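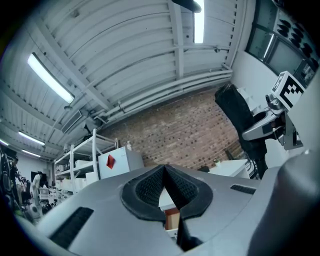
Corrugated panels and steel beams, fluorescents on

Brereck_60
OK metal roof people, talk to me! I'm finally doing the ceiling in my shop and I love the look of white corrugated panels with the beams left showing. So bright! Do I need insulation above them, or can I skip it?

jimexfan
Do not skip it. Mine dripped all through September until I put in 2 inches of foam board. Night and day — and the rain got quieter too!

Clevetti
Disagree on foam board. Too many seams. Spray foam cost me more but I've never had a drip.

jimexfan
Tape the seams! I used almost 100 feet of tape and it's held great.

Clevetti
Tape lets go in the heat. My shop hit 103 this summer.

Iason Chatzigeorgiou
Depends on where the OP lives. Also, paint the beams before the panels go up. I did it after and had white paint in my hair for a week, but wow, what a difference in the light.

Brereck_60
Great stuff, thank you all! Leaning foam board, sorry Clevetti. Gloss or satin on the beams?

Clevetti
Satin. Gloss will glare under tube lights.

jimexfan
Gloss! Wipes right down.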